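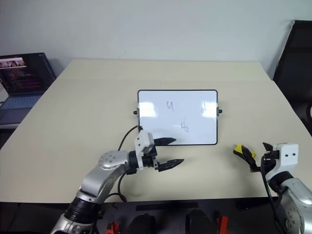 Bushra Gondal
2 min read

I start a new job in May. After nine years running partner marketing at Troranent, I'm moving to Memon to lead channel sales for the eastern region. A few notes for people who have asked.

Troranent had 17 resellers when I joined. It has more than 900 now. Most of that growth came out of the Pomano acquisition, which I worked on for two years and would not want to do again.

The hardest part was the two partner programs. Pomano paid on registration, we paid on close. We ran both for a year and every quarter-end was a mess. If you are merging programs, pick one payment rule before you announce anything.

We also cut the tier list from six levels to three. I got 49 emails about it the first morning. I answered all of them by phone, and we lost two partners.

Memon sells mostly through distributors, so I'll be learning that side. My first month is going to be visits and not much else. If you carry the Dimorow line and want to be on the list, send me a message.

Someone asked about the partner newsletter. It goes out to 3,000 people and it stays with Troranent. The new editor starts next week. Please keep sending her your deal stories, she needs them by noon on the last working day of the month.

My old email works until the end of the month. After that, message me here.

Contact | © Bushra Gondal | Back to top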